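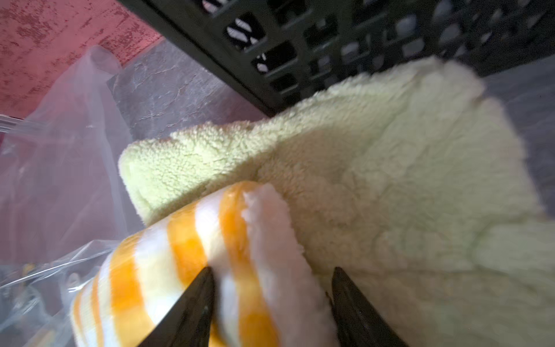

Figure 4. Striped towel, rolled or folded, between two gripper fingers.

4.2 Upkeep of neighborhood ponds

We were glad to find that most of the households we visited in Urness already knew their pond by name, and many were happy to walk us down to the outlet and talk for a good while about what they had seen there after heavy rain. Of the 40 ponds on our list, nine had an outlet partly blocked by leaves or cut grass, and six more had bare soil along the bank - a smaller share than Weidemann and Bastos reported for Peneck, where mowing often runs right to the water. Residents who left a strip of tall plants at the edge told us they spent less time raking, though a few missed the open view. We return to the cost of clearing outlets in Section 6, together with the April rainfall records that Keith Katene kindly shared with us.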